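Storing and sorting a play kitchen set
Posted in Home and Storage, July 6, 2026

Nustport
We have a mixed play kitchen set that lives on a white table. It has grown over several birthdays and nothing matches. The pieces come in very different sizes, from a frying pan and a large plate down to single strawberries, and at the end of the day it all goes into one deep box. The small food sinks to the bottom and the pan ends up on top of everything. The shelf available is 400 mm deep. Is there a sensible way to divide it up, and should the food be kept apart from the cookware?

Rodel Villanueva
Divide by size first and by type second. Deep boxes are the cause of the problem. Use shallow trays, 15 cm high at most, and check the outside depth before buying - the lip often adds a little.

Lay the whole set out once before you decide how many trays you need. Ours, part way through:

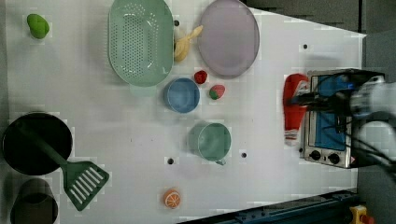 Tray one: flat and wide
Plate and frying pan, with the spatula laid across the top. Measure the pan including its handle. If it will not fit, hang it on a hook at the side of the shelf.

Tray two: hollow items
Colander at the bottom, bowl inside it, cup inside the bowl if the sizes allow. Pots go beside the stack.

Tray three: food
Banana, strawberries, orange slice and so on. A lidded tub with a volume of some 3 litres is enough for most sets. Halves and slices should go in a small bag within the tub.

The toaster oven stays out on the shelf. It is the wrong shape for a tray and gets used daily.

Enriquez
Agree about the trays. I would skip the bag, ours was lost by December.

Stidlow
we just use a washing up bowl. 19 bits of food in it at last count and it goes under the table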